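What we've been up to: teaching Urari by doing it ourselves

I spent most of September in the simulator, and I think my thumbs are still recovering! Urari learns by copying us, so Botond Szűcs and I have been driving the arm through the same counter jobs over and over, each run saved as one example. We're up to 1,821 now, with 185 more thrown out (mostly mine, I get impatient and let go too early).

The wrist view took me ages to get used to. You steer with that big green curve of the gripper right in front of you and everything behind it gone soft and pale, and you learn to love anything with color in it, like red digits on a dark panel.
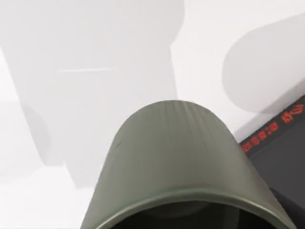

Want to drive?

We need six more people for the next batch. A session is 30 minutes, no experience needed, and Emese Kerekes will set you up with a login and a controller. Clumsy is fine, since we want lots of different hands in the data. Drop her a note if you're curious, or just come bug me at the Grallitz office.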